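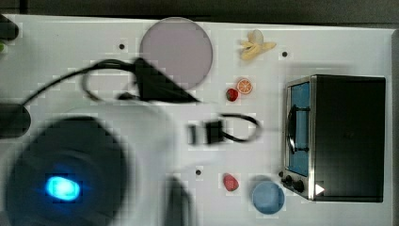

Small Kitchens, Serious Business

A toy strawberry has a hard life. It gets served, dropped, stepped on and fed to the dog, and then it goes back in the bin with the others. Parents who buy play food usually give it a few minutes' thought at the store. The people who make it spend a lot longer.

Bandov has sold pretend food for years, and its current catalog lists 144 pieces. Fruit takes up the most pages. The company says fruit outsells everything else because small children know it by sight before they can name it. A banana with its peel folded back is a banana to a two-year-old. So is an orange slice, as long as the segment lines are there.

Those lines matter to parents too. Older play food was often one solid color, and a round orange thing could be a fruit or a ball. Slices with a white rind and clear segments cost more to make, but they get played with longer.

Dishes are a separate purchase in most homes. Gimener, which makes only tableware for play kitchens, dropped bright primary colors in November and went to softer ones. Dusty pinks and pale blues are easier to live with when the plates end up on the living room floor. A large plate gives a child room to set out a whole meal. A little bowl is good for one strawberry, or for a soup with nothing in it.

Appliances are where the money goes. At Cortés, a toy store that keeps a play table open to customers, the toaster oven with the black and stainless look is the piece children walk to first. It has a blue-tinted glass door, a curved black handle and two round knobs below. Children turn knobs before they open doors, the staff say, and they will turn them all afternoon.

Buyers on a budget can skip the appliance at first. A starter box from Prirkitz costs $93 and holds food and dishes only. Five or six pieces are enough for a child under three. Check the size of every piece against the age on the label, wash plastic food in warm soapy water, and keep the dishes in a low bin the child can reach.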